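Search this site
Enter keywords
Search

Keeping school clarinets playing: a talk with Llinos Nicholas

Llinos Nicholas has repaired woodwind instruments for most of her working life, and for the last several years nearly all of them have been clarinets that belong to schools. Her shop, Carker Woodwind, takes in instruments from music programs at the end of each semester, puts them back into playing order and returns them before lessons start again. December is her hardest month. I talked with her late one afternoon, after she had stopped answering the phone.

She started out as a player. She studied clarinet in college, taught private students for a while, and found that a large share of her lesson time went to instruments that did not work.

"A kid would come in and couldn't get a low G," she said. "The parents thought the kid wasn't practicing. I'd put a leak light down the lower joint and there was the trouble, a pad that hadn't closed properly in months. I fixed it with a cigarette lighter and a pad slick at my kitchen table. After a year of that I was doing more fixing than teaching."

She learned the trade from Thérèse MacLeod, who ran a two-bench shop and took one apprentice at a time. Nicholas spent her first months there doing nothing but fitting tenon corks.

"Thérèse would pull my cork off and hand it back to me. She didn't always say what was wrong with it. I got annoyed with her. But a cork is a good thing to learn on, you have to cut it clean, glue it flat, and sand it evenly all the way around, and if you rush any one of those the joint wobbles. I must have done 300 of them before she let me near a pad."

Last year Carker Woodwind serviced 686 clarinets, most of them plastic student models. I asked what usually comes in wrong with them.

"Pads first," she said. "The skin tears and the felt swells up. Then bent keys, and the bridge key is the one that gets it worst. That's the piece that links the upper joint to the lower joint. Children put the two halves together without raising it, so it takes a knock every time. After that it's corks, and then missing screws."

The bridge key is the thing she would most like teachers to spend time on. To assemble the instrument safely, she said, the player should press down the ring keys on the upper joint, which lifts the bridge, and then bring the joints together with a small back-and-forth twist.

"Ten-year-olds can do it fine. They have to be shown more than once, that's all. And grease the corks. If the cork is dry they grip the keys and wrench it." 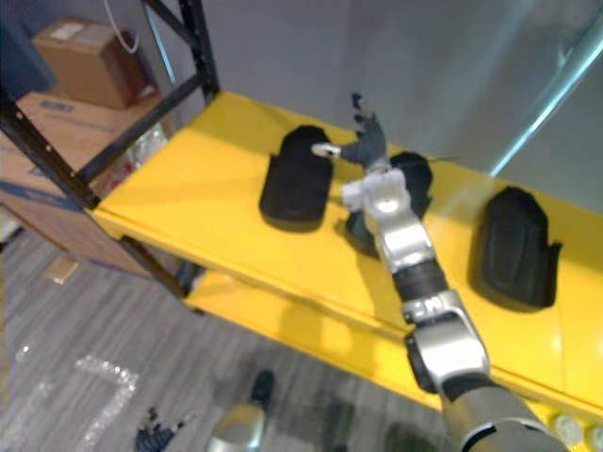

Yellow shelving with black objects set out along the top.

The programs she works with own several makes. Two of the most common in her shop are the Bivard, an all-plastic student clarinet with nickel-plated keys, and the Paquette, which has the same body shape but a slightly heavier key set. She doesn't push one over the other.

"The Bivard keys are softer. They bend more easily and they also bend back more easily, so for me it's about even. With the Paquette, if a key has gone, it has really gone, and I may need to order one. The Paquette holds its adjustment longer. If a school has a repair budget and sends them in every summer, I'd say either. If they only send them in when they stop making noise, I'd lean to the Paquette."

She has firmer views on very cheap instruments bought online. She will look at one, but she often sends it back without touching it.

"The posts are set in plastic that doesn't hold them. I can make it play on the bench and it won't be playing in two weeks. I don't want to charge a family for that. I tell them to rent."

On wood clarinets she is cautious for a different reason. Some high school programs own a few, usually for older players, and they come in cracked. She blames fast changes in temperature and humidity, and says the first few months of a new instrument's life matter most.

"You play it in. Fifteen minutes a day for the first couple of weeks, then longer. Swab it every time. Don't leave it in a car, and don't walk in from a cold parking lot and start blowing hot air down it. Warm the upper joint under your arm or in your hands first. I've pinned and filled plenty of cracks, and a well-filled crack can last for years, but I'd still like to see fewer."

Marching outdoors on a wood clarinet is, in her words, asking for it. She tells band directors to keep a plastic instrument for that and leave the wood one in the case.

Cases came up several times. Nicholas thinks a poor case does more damage than careless handling. The foam inside wears down, the joints shift around, and the keys take the weight every time the case is set on end.

"Shake it gently, closed. If you hear something move, something is getting bent. You can pack it out with a piece of cloth until you can get a new one. Also, please don't put the music in there. People close the lid on a method book and the book pushes on the keys. Same with a folded music stand, I've seen that too."

Reeds are not part of the repair work, but she gets asked about them all the time, and she has noticed that many instruments sent in as faulty are fine once a new reed goes on. Her advice for beginners is a 2 or 2½, rotated among three or four reeds, rinsed and dried flat after playing. She doesn't mind synthetic reeds for school use.

"They cost more but they don't chip as fast, and they don't care if they're wet or not. The tone is a bit bright. For a sixth grader I can live with that."

Mouthpieces she feels strongly about. She often recommends the Giline, a molded mouthpiece with a medium tip opening, as a replacement for whatever came in the case.

"It's the cheapest improvement there is. I've had teachers send me a whole set of clarinets to be looked at because the class sounds pinched, and I send back the clarinets with a note about mouthpieces. Check the tip for chips while you're at it. Run your thumbnail along the rail, very lightly. If it catches, that mouthpiece is finished."
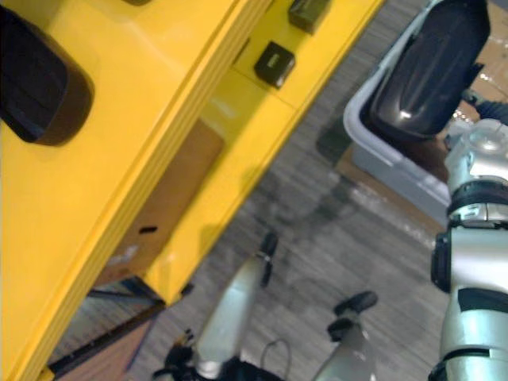 Yellow housing with a ridge of parallel grooves.

Her own work follows a set order. Each clarinet gets a tag with the school's name and the serial number, then she plays it as it came in and writes down what she hears. After that the keys come off, the body is washed, the tone holes are checked for chips, and the keys are cleaned and oiled. Pads are replaced as needed. On a full overhaul all of them are changed. She plays each one again at the end, from low E up to the C above the staff, and again slowly over the break.

"The break is where you find out," she said. "Going from A to B in the middle, with everything covered. If there's any leak at all, that's the note that won't speak. A beginner will think it's their fingers, and sometimes it is. But I want to know it's not the clarinet."

One large district order last summer came to 106 instruments. She and a part-time assistant finished it in just under seven weeks. She turned down other work to do it and would do the same again, though she has since asked the district to send them in two batches.

I asked whether she could imagine stopping. She said she would like to do fewer overhauls and more teaching, and she has begun giving short afternoon classes for band teachers. They learn to replace a pad, refit a tenon cork in an emergency and straighten a bridge key without snapping it. They also learn what to leave alone.

"Springs," she said. "Leave the springs. If one has slipped off its cradle you can push it back on with a crochet hook, and that's fine, everyone should own one. But don't try to bend it stronger. It breaks off in the post, and then it's a drilling job."

She keeps a drawer of spare pads in the common sizes and mails out small packets to teachers who have taken the class. She bought 1000 of the assorted student sizes before the school year began and expects to reorder in spring. The next class is already full, and she is looking at whether the back room will take two more benches.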